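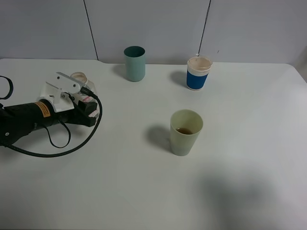
Getting the arm to move was the easy week, one of the second-year students said, and most of the time since then has gone on teaching it where to stop.

The robotics club at Lonen College has reached the halfway point of its Watavero project, in which students write the software that lets a robot arm find, pick up and put down everyday containers. The club will show the work at the college open day on May 11, 2024.

Students chose cups, bottles and tubes for the project as they come in many shapes and are easy to replace. Paper cups have caused the most trouble so far. Too much grip and the side gives way, too little and the cup slides out when the arm lifts. The club now sets the closing force separately for each type of container.

Print this article | E-mail this article

Narrow containers raise a different problem. A tall cup can be approached from several directions, but a thin tube standing on its end is easily knocked over if the fingers come in a few millimetres off line. Two students spent most of the spring term on that part alone, and their code is now used for all the other containers as well.
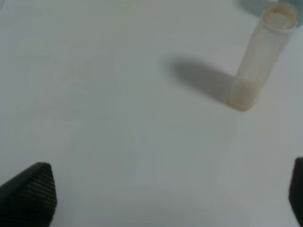

An open plastic tube ahead of the gripper fingers.

Members meet after lessons in the old drawing room on the Parisi site, where they work in pairs. One student watches the arm and keeps a hand near the stop button, and the other runs the program and writes down the result. Every attempt goes into a shared log, including the failed ones. The log held 3,310 attempts when the club closed for the Easter break.

Clear and semi-transparent plastic is still hard for the software to pick out against a white table. The group tried a darker surface in December but went back to white after it made the shadows harder to deal with - a decision that some members would like to look at again next year.

The project is paid for by the college and by a grant from Bernetti, a local packaging firm, which also gave the club a set of sample containers. The grant covers parts and a set of spare gripper pads.
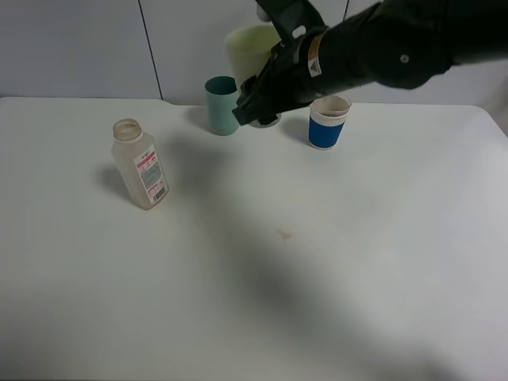 Open day and next steps

At the open day each pair will have 90 seconds to move as many containers as they can to a marked area. A container that is knocked over does not count, and the arm may not be steered by hand once the run has started. There is space for 50 visitors at a time, and the room will be cleared between sessions.

The club has 30 members and will take new ones in the autumn. No experience of programming is needed. Students who want to join should leave their name at the college office before the end of term.

Home | News | Students | Clubs | Open Day | Contact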